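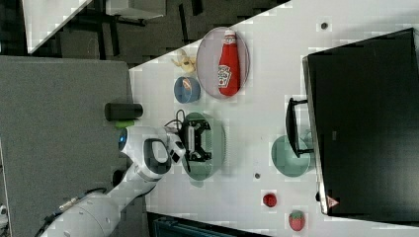
*Arm and gripper over a green plate at the tabletop station, Flindcombe.*

Call for participants: tabletop handling demonstration, ref. 2313

Flindcombe is looking for members of the public to take part in the January open day at the Erine building. Participants watch a robot arm at work on a tabletop, give it short instructions from a printed sheet, and fill in a form after each run. There are 72 places. No technical background is needed.

## What you will do

Each session lasts 65 minutes and is made up of 7 runs. A run consists of one instruction, such as moving a piece of fruit to a plate. The operator starts and stops the arm. You record whether the instruction was carried out, whether you could tell what the arm was going to do next, and any point at which you would have stopped it yourself.

The items are of the household sort: plates, a bowl, a sauce bottle, a banana, a tomato, a strawberry. The layout is changed between sessions. Please don't discuss your sheet with people still waiting to go in.

## Who can apply

- Adults aged 18 or over
- Able to read a printed sheet in English at arm's length
- Able to sit or stand at a bench for the full session
- Not employed by Flindcombe or by Bustos, which supplies the forms and analyses the results

Wheelchair users are welcome. Tell us when you apply so that the bench height can be set beforehand.

## On the day

Wear closed shoes and tie back long hair. Bags and coats go in the lockers by the entrance. Stay on your side of the table while the arm is powered, and keep your hands off the tabletop until the operator tells you the run is over.

Travel costs are reimbursed on presentation of a receipt. Lunch is provided in the Branico room for morning and afternoon groups.

## How to apply

Send your name, a daytime phone number and your preferred session (morning or afternoon) to Baltasar Goicoechea, open day coordinator, quoting the reference above. Applications close Jun 10, 2018. Places are allotted in order of receipt, and a waiting list will be kept for cancellations.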